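Lostano Humanoid Project

The Lostano Humanoid Project is a student robotics project at Beyene College, a technical college which also teaches nursing and accounting. It is organised as an optional course of two terms, and students from all programs may apply. The subject of the project is the use of a full-size humanoid robot for small household and office tasks, such as opening a drawer, putting an object in it and closing it again. Students and staff normally call the project "Lostano", after the name of the first control program, and the same name is used for the team when it competes.

History

The project was started by Selamawit Lemma, a lecturer in control engineering, who had before this led a smaller club for wheeled robots. The club had 12 members and met in the evenings. When the college agreed to give credit for the work, the club was closed and its members were moved to the new course. The first class began in August, at the start of the second term, and for this reason the year of the course still runs from August and does not follow the college calendar.

In the first year the students worked only in simulation. They wrote a walking controller, which was never used later, and a program for planning the motion of the arms, which became the basis of Lostano. Mesfin Sisay, at that time a student in the course and later its laboratory instructor, wrote most of the second program.

Laboratory

Work with the robot is done in a small room with a wood-look floor, a closed door on one side and a long white desk along the wall. The desk has a curved front edge, and the students use this curve as a reference when they decide where the robot should stand.

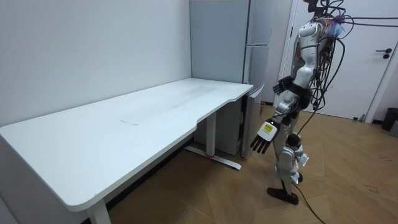
A session in the laboratory lasts 30 minutes for each group. The group must have at least 3 students. One student operates the computer, one watches the robot and keeps a hand near the stop button, and one writes the log. The roles are changed at every session, so that each student learns all of them. Groups which arrive without a written plan lose their time, and it is given to the next group on the list. This rule was criticized by students in the early years, but it was kept.

Course work

The first term is theory and simulation. Students learn coordinate frames, the kinematics of the arm, and basic safety. There is a short written test before anyone may enter the laboratory. In the second term each group chooses one task from a list and works on it until the end of the course. The list is revised every year by the instructor. Tasks with liquids were removed from it and have not returned.

The most popular task is named Gedeo. In this task the robot must take a small object at the desk, bring it over an open drawer and release it. The task looks simple for a person, but the students find several difficulties in it. The drawer is lower than the desk top, and the arm has to pass the edge of the desk without touching it. The fingers can also hide the object from the view of the camera in the last part of the motion.

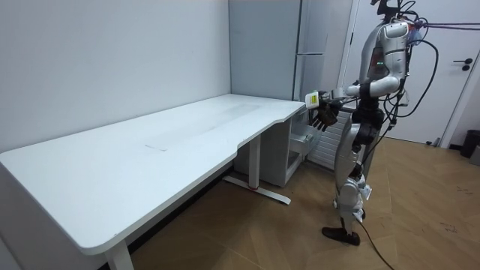

For Gedeo a trial is counted as successful if the object lies completely inside the drawer and no part of the robot has touched the desk. A group has to make 30 trials with the same program, without changes between them, and must report all of them. Failed trials do not lower the mark if the cause is explained well in the log. Sisay has written in the course handbook that a good log is worth more to the next class than a good result, and former logs are kept in a binder in the laboratory for all to read.

Competition

The team takes part in the Kunberg Student Meeting, a yearly competition between colleges. In its first participation Lostano did not finish the manipulation round, as the control program stopped during the setup. In the next year the team received the prize for documentation. Travel is paid partly by the college and partly by the students themselves.

See also: Gedeo (task); Kunberg Student Meeting

Comments

habtu_k: The article says the walking controller was never used later. Our group used a part of it for the balance tests in my year, so this should be corrected please.

Marnie: Is the written test the same for nursing students? My daughter is thinking to apply and she has no programming at all.

tolliver9: @Marnie I did it from accounting. Same test, but it is mostly safety and colour codes of the cables. She will be fine.

Editor: Thanks habtu_k, I will ask Selamawit and change the paragraph if she agrees. April 5, 2021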